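How to record hand-held gripper demos you won't have to throw away

You will read that anyone can gather robot training data with a pair of hand-held grippers and a free afternoon. I doubt it. Our first batch at Brevness came to 195 recordings and we kept 171, which sounds fine until you see how alike the keepers were. Four people made them and they had all copied Merle Hapeta's way of reaching. I'm not convinced the policy learned much beyond Merle.

What I'd do now:

1. Write down the task in one sentence, including where it ends. "Tidy the table" is no good. "Put the small object in the tray and let go" will do.

2. Check the markers before you start. If your grippers carry marker cubes, hold both out and look at the tracking live. A green light in the software only tells you the software is happy.

3. Sort out the cables. Walk through the whole movement once with nothing recording and see what pulls.

4. Shift the objects between takes, and move your feet too. People forget their feet.

5. Keep the fumbles if you recovered from them. Wael Hamdy wanted ours deleted for looking messy. I'd argue they were the most useful part of the lot.
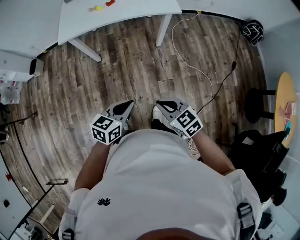

6. Stop when you get bored. Bored hands take short cuts, and the short cuts go into the data with everything else.

7. Replay one take in ten at full speed before the next session. Naima Badawi found a left and right swap this way that our automatic checks had passed.

As for how many you need, be wary of any round answer. We later went up to 1,032 and the gain over the first few hundred was small. More rooms might have helped more, but we haven't tested that properly yet.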